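Cahier d'atelier, septembre, vendredi, 16 h passées

Reprise du sujet peinture. Le lot Trotmont est revenu de chez Barros avec un grain superbe et une épaisseur de fantaisie. Commandé : gris martelé, 96 microns. Mesuré sur la première pièce : 255. Sur la deuxième : 238. On nous a donc offert une couche, voire deux, ce qui part d'un bon sentiment.

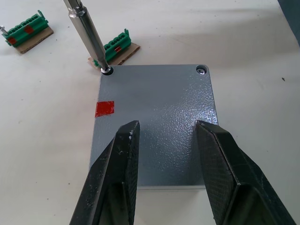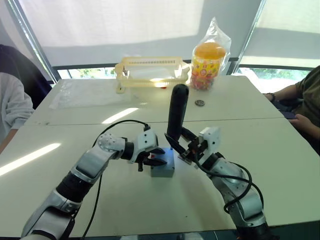 Rosário a appelé Barros. Leur réponse : le poudrage est conforme, c'est notre jauge qui dérive. Jauge revérifiée sur les cales étalons, deux fois, la seconde par Boonsong, qui ne me croyait pas non plus. Elle ne dérive pas.

Hypothèse de Boonsong Sangkhawat : ils ont fait un retour au four après un premier passage raté, puis repoudré par-dessus sans décaper. Ça expliquerait aussi la peau d'orange sur les chants. À vérifier par une coupe sur une chute. La scie est prise jusqu'à lundi, évidemment.

Essai de quadrillage sur une chute du même lot : adhérence médiocre, des écailles entières partent avec l'adhésif. Le vieil échantillon Stosico, lui, n'a pas bougé. Il a passé quatre ans sous l'évier.

Coût du décapage chimique chez Flidar : 400 euros, transport non compris. J'ai demandé si c'était le prix par pièce. Long silence au téléphone. C'est pour le lot.

À faire :
- coupe et photo au microscope
- retrouver le bon de commande signé (pas dans le classeur « Bons de commande », déjà regardé)
- Rosário Macedo relance Barros par écrit, poliment
- racheter de l'adhésif pour le quadrillage, quelqu'un a emballé un cadeau avec le rouleau

Four d'essai éteint à 17 h 10. La minuterie sonne toujours toute seule.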